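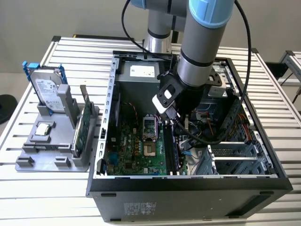
January, 4.40 pm, Prindaldale shed

Glaze tests again. Kiln came down overnight and I cracked the lid at 90 degrees, which I know, I know, but I wanted to see the celadons before Shih-chieh went home. He'd driven all the way over from Husteck with the last of the local feldspar, so it seemed only fair.

Results are a mixed bag! Batch 2537 is a beauty on the porcelain, a proper soft grey-green that pools in the carved lines, and pretty ordinary on the stoneware (muddy, a bit like old dishwater). Batch 2669 crawled on nearly everything. I reckon it's my fault for glazing straight over dusty bisque, but Lok-yiu thinks there's too much clay in the mix and it's shrinking as it dries. She's usually right about these things, so I'll calcine half the kaolin and try again before I go changing anything else.

The copper red didn't go red. It went liver. Moving on.

Fired 19 tiles all up and every one of them is labelled on the back in iron oxide, colour of the glaze on the front, clay body underneath. Please don't use the black underglaze pencil for this any more, it burns off with the cheap ones and then we're guessing.

Cone 9 was flat on the bottom shelf and only just bending on the top, so the kiln's still uneven. I had the damper out a finger's width further than last time and I'm going to put it back where it was. Might also stagger the half shelves, which Bustov's old notes suggest for this size of chamber. His handwriting is dreadful but the firing logs are gold.

Stock: silica's fine, whiting's fine, nearly out of talc. The Economou order is in under 3860, so if a pallet turns up while I'm out, sign for it and stick it under cover, the paper bags don't like the damp.

Still to do: sieve the tenmoku (80 mesh first, then 120, my arms are dreading it), scrape and re-wash the two bad shelves, and mix a fresh litre of wax. Lok-yiu's got the good scales at her place and is bringing them back in the morning.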